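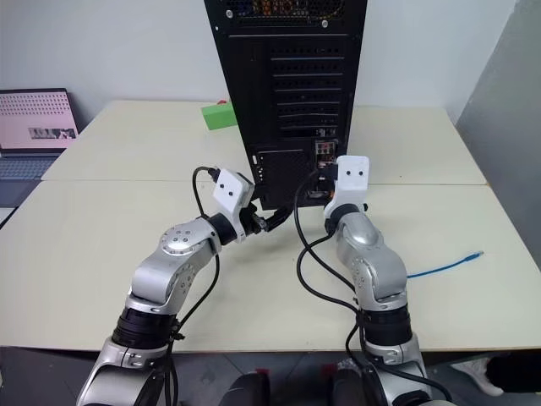 Du nouveau à Nendaldale : l'atelier de réemploi rouvre en janvier

Bon, je vous en avais parlé à demi-mot avant l'été, et cette fois c'est confirmé : l'atelier informatique de la rue des Tanneurs rouvre ses portes en janvier, dans l'ancienne mercerie Ammann ! Ceux qui ont connu la boutique se souviendront des grands tiroirs à boutons. Ils sont toujours là, d'ailleurs, et ils vont servir à ranger les vis, les barrettes de mémoire et tous ces petits adaptateurs qu'on cherche pendant une heure chaque fois qu'on en a besoin.

J'y suis passée hier en fin d'après-midi, un peu par curiosité et beaucoup parce que j'avais un vieux portable à déposer (le mien a rendu l'âme au milieu d'une déclaration d'impôts, je ne le souhaite à personne). C'est Notburga Steiner qui m'a ouvert, un tournevis derrière l'oreille. Elle dirigeait déjà l'ancien local, celui d'à côté de la gare, fermé quand le bail n'a pas été renouvelé. « On a passé huit mois avec tout le matériel dans la grange de ma sœur, m'a-t-elle raconté. Les souris ont mangé deux câbles, mais le reste a survécu. »

Le principe ne change pas. Vous apportez un ordinateur dont vous ne voulez plus, on efface le disque devant vous si vous le demandez, et la machine repart chez quelqu'un d'autre après un nettoyage et, si besoin, un disque neuf. L'an dernier, l'atelier a remis en route 241 postes, malgré la fermeture. La plupart sont allés à des familles de la vallée, quelques-uns à l'école de Rurketitz, qui en redemande pour sa salle du premier étage.

Ce qui change, c'est le prix. Il faudra compter 100 francs pour une tour complète avec clavier et souris, l'écran étant vendu à part. C'est un peu plus qu'avant et j'ai fait la moue, je l'avoue. Mais le loyer a augmenté aussi, et la commune n'a accordé qu'une aide de 4000 francs pour les travaux, alors que la remise aux normes de l'électricité en a avalé une bonne partie à elle seule. Les étudiants et les apprentis gardent leur demi-tarif, sur présentation de la carte.

L'autre nouveauté, et celle-là me plaît beaucoup, c'est la soirée de dépannage, une fois par mois, de 18 h 30 à 21 h. On vient avec sa machine malade et on répare ensemble, sans rendez-vous. L'entreprise Cletard, qui renouvelle son parc cet hiver, a promis un lot de tours pour les pièces. Je compte bien y traîner mon beau-frère, qui garde quatre imprimantes dans sa cave « au cas où ».

Attention quand même à ce que vous apportez ! L'atelier ne prend plus les écrans à tube, ni les téléviseurs, ni les batteries gonflées, qui vont à la déchetterie. Pour les portables, pensez au chargeur, c'est ce qui manque le plus. Et sauvegardez vos photos avant de venir, parce qu'une fois le disque effacé, il n'y a plus rien à faire. Notburga m'a parlé d'un monsieur revenu le lendemain pour les photos d'un mariage, et j'en ai eu mal au ventre pour lui.

Les dépôts sont déjà possibles par la cour, de 16 h à 18 h, en sonnant deux fois (la première sonnerie ne s'entend pas depuis le fond). Pour se garer, mieux vaut viser le parking de la poste, la rue étant en travaux jusqu'au pont. Quant à mon portable, verdict attendu la semaine prochaine.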